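Section 4: Setting up and running the touch-point benchmark

If you've made it through Section 3, you have Skellov installed and the little test window opens without complaining. Good. I wrote this part after watching three new people in a row get stuck in the same places, so if it sounds like I'm leaning over your shoulder, I sort of am.

The method we're reproducing is the one Bianca Ilie and I call Cattaneo. A policy gets one rendered view, picks a point on a small target, and moves the tip of the arm's pointer to that point. We then vary the room, the lights and the textures and see how far the tip drifts off target. You'll be running the standard set, which has 1,824 episodes, split into a tuning part and a held-out part of 328.

4.1 Before you start

You need the scene pack (it's called Cernton), the policy weights, and a free evening. On my desktop the full set takes from dinner until well past bedtime. Laptops can do the short run in 4.4 but I wouldn't try the long one.

1. Unpack Cernton next to your Skellov folder. Keep it out of the Skellov folder itself, or the updater will eat it.
2. Open settings.txt and set scene_path to wherever you put it.
3. Set render_mode to full. The quick mode drops soft shadows, and your scores won't match ours.
4. Save, close, and start Skellov again. It only reads the file at launch.

Note: If you get a gray window and nothing else, scene_path has a typo in it. I have done this more times than I'd like.

4.2 Loading a room

1. From the Scenes menu, pick Greta. It's the room with the orange cabinet and I use it for all my first checks.
2. Choose seed 74. Every screenshot and score in this section comes from that seed.
3. Press Load and wait for the textures to sharpen up.
4. Press Step once. The arm should move to its first pose and stop.

Caution: Don't press Run yet. Run starts logging straight away, and a half-finished log will confuse the scoring script later on.

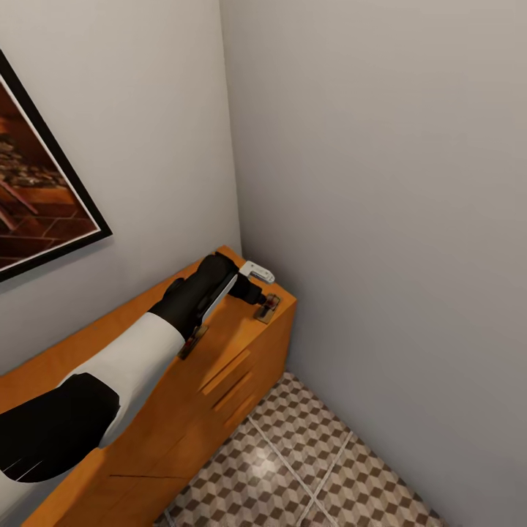 Target size is the setting that matters most in this whole section, so let's slow down for a minute. Our targets are small on purpose. When Bianca and I first built the benchmark we used big blocks, and every policy we tried did great on them, which told us nothing at all! Now look at what the arm is being asked to do in Greta: the red tip of that short black rod has to meet the raised center of a flat bronze-colored plate near the far corner of the cabinet top, with a second plate lying closer to the front edge. From this view I can't tell you if the tip is touching or just above, and neither can you, so please don't grade by eye. Leave target_scale at 1 and let the contact log decide.

4.3 Checking the contact log

1. Open the Log panel (it's under View, for reasons lost to time).
2. Find the line that starts with tip_gap. That's the distance from the pointer to the target surface, in millimeters.
3. Press Step a few more times and watch the number change.
4. If it stays at exactly zero through every step, the contact sensor isn't attached. Go to Arm, then Sensors, and tick the box for the tip.

Note: The log names the active target. With more than one object in a room, make sure the name is the one you meant. A policy that goes neatly to the wrong object is still a miss, and it'll show up as wrong_target in the results.

4.4 The short run

Do this before the long one. Please.

1. Set episodes to 900.
2. Turn on shuffle_textures and leave shuffle_lights off.
3. Press Run and go do something else.
4. When it's done, run score_short and read the last line it prints.

With our weights you should land within a point or so of the score in the readme. If you're way under, check render_mode again before you blame the policy. Akosua Agbeko spent a whole Monday retraining a model that was perfectly fine – she'd left quick mode on, and the arm's shadow had vanished from every view. The policy leans on that shadow more than we expected. We've since tested it on purpose, and the results are in Section 6.

4.5 The long run

1. Delete the short run's log folder, or move it somewhere safe.
2. Turn on shuffle_lights as well.
3. Set episodes to all.
4. Check that the held-out box is ticked. It unticks itself after every update and I haven't found out why.
5. Press Run.

Caution: Don't tune anything after you've seen the held-out scores. If you have to change a setting, draw a fresh held-out set with make_split and say so when you report your numbers.

Note: You can pause, but only between episodes. Pausing in the middle of one throws that episode away without a warning, and your total will come up short.

When it finishes you'll have one results file per room. Keep them all, including the ugly ones, as the plotting script in Section 5 wants the complete set and stops at the first gap.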